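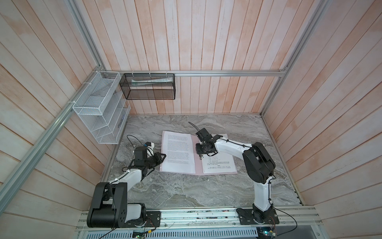

Figure 1. Both arms at the pink folder on the marble-patterned tabletop, fixed camera view.

Category: Student Projects / Robotics and Control

Collecting Two-Arm Demonstrations of Paper Handling for Imitation Learning

Final report, submitted February 27, 2024

1. Purpose

The project set out to gather a small, clean set of demonstrations in which two robot arms handle an open folder with printed pages. The demonstrations are used as training examples for a policy that takes camera views and joint positions as input and gives joint targets as output. Most of the work described in this report concerns the collection itself: how the episodes were recorded, which ones were kept, and what went wrong. Training results are given briefly in section 6.

Paper was chosen for its thinness and poor behavior under side loads. A block can be gripped in many ways and the outcome is nearly the same. A page corner gives the gripper a contact area a few millimeters deep, and a small error in height either misses the page or pushes the whole folder across the table. Two arms are needed for most of the useful actions, with one holding and the other moving.

2. Workspace

The cell is an open-front enclosure built on aluminum extrusion. The back and side walls are lined with whitewashed wooden planks. Both arms are bolted to a single extrusion rail that runs across the front edge, so their bases keep a fixed relation to each other. The control boards sit under the rail by a perforated panel.

A white wire mesh organizer hangs in the back-left corner, and a black mesh basket is tied to the back rail to the right of it. These were mounted for a different task (putting away small items) and were left in place during the folder work. Taking them down would have changed the background between the two data sets, which we wanted to train together at a later stage.

The plank walls caused one problem. The dark seams between boards gave the image encoder strong straight edges that did not move with the task. In the first training run, the policy was sensitive to small camera shifts. We locked the camera mount and added random image shifts during training.

3. Recording software

Episodes were recorded with Dekbridge, a logging tool written in an earlier course project. It stores joint positions, gripper commands and camera images under one clock. The teleoperation side is Skuder, which reads a pair of hand-moved leader arms and sends their joint angles to the working arms. We made two changes to Skuder:

- A low-pass filter on the wrist joints. Hand tremor in the leader arm was passed straight to the gripper tip and shook the page.
- A limit on closing speed for the grippers. At full speed the fingers pushed the paper away before they closed on it.

The filter adds a delay. Operators noticed it during the first session and stopped mentioning it by the third.

4. Task and procedure

The folder is placed open between the two arms. The task has three stages.

Stage A: the left gripper goes to the outer edge of the left page. The right gripper comes down on the right page near the spine and holds the folder still.

Stage B: the left gripper takes the page edge and lifts it clear of the cover.

Stage C: the left gripper carries the edge toward the spine, lays it down and releases. The right gripper opens and both arms go back to the start pose.

Each episode was limited to 35 seconds. The start position of the folder was changed between episodes by sliding it to one of 14 marked poses on a printed placement sheet, which was taken off the table before recording began. Poses were drawn in random order. Operators worked in blocks of 20 episodes and then changed places with the person keeping the log.

An episode was kept if all three stages were completed, the page was not creased, and the folder did not leave the area reachable by both arms. Regrasps were allowed. Early on we threw these out, and the first policy had no recovery behavior at all: after one missed grasp it carried an empty gripper to the spine and released nothing. From January on, episodes with a missed first grasp were kept as long as the second attempt was good.

5. Problems during collection

Folder drift. The folder slides easily on the tabletop. When the right arm pressed too lightly, the left arm dragged the folder during Stage B. When it pressed too hard, the right elbow motor heated up over a long block and the arm sagged. We set a target height for the right wrist and showed it to the operator on the Dekbridge screen. Force sensing would be a better solution.

Cable slack. The gripper cables need a loop at the wrist for the full turning range. With too much slack, the loop passes through the camera view and hides the fingers at the moment of grasp. Cable ties were moved twice. Episodes recorded before the second change are marked in the log and can be left out.

Page wear. Corners become soft after repeated lifting and then bend under the finger instead of rising. Inserts were replaced when a corner no longer lay flat. The swap was not logged during the first two sessions, so page condition is unknown for that part of the set.

Clock offset. One camera ran late after a restart. The offset was constant within a session and was corrected afterward by matching the first visible motion to the first change in joint position. 11 episodes could not be corrected and were deleted.

6. Training check

Two policies were trained on the same episodes with the same settings. The first, Chevalier, predicts one action at a time. The second, Jullico, predicts short action sequences and blends the overlap.

Chevalier reached the page edge in most trials but hesitated at contact, with the fingers opening and closing above the corner. Jullico moved through the contact without stopping and completed Stage B more often. Both were weak at Stage C when the folder started far to the right, where the left arm is close to its full reach. Our demonstrations are thin in that region as well: operators found the far-right poses tiring, and more of those episodes failed the acceptance rule.

The trials were run by the same people who recorded the data and were scored by eye. The comparison should be read as a check on the data set and does not rank the two methods.

7. Remaining work

Record more episodes at the far-right poses. Log every insert change. Add a second folder color, as the present set contains only pink. Repeat the training check with the small-item data included, and have the trials scored by someone outside the project.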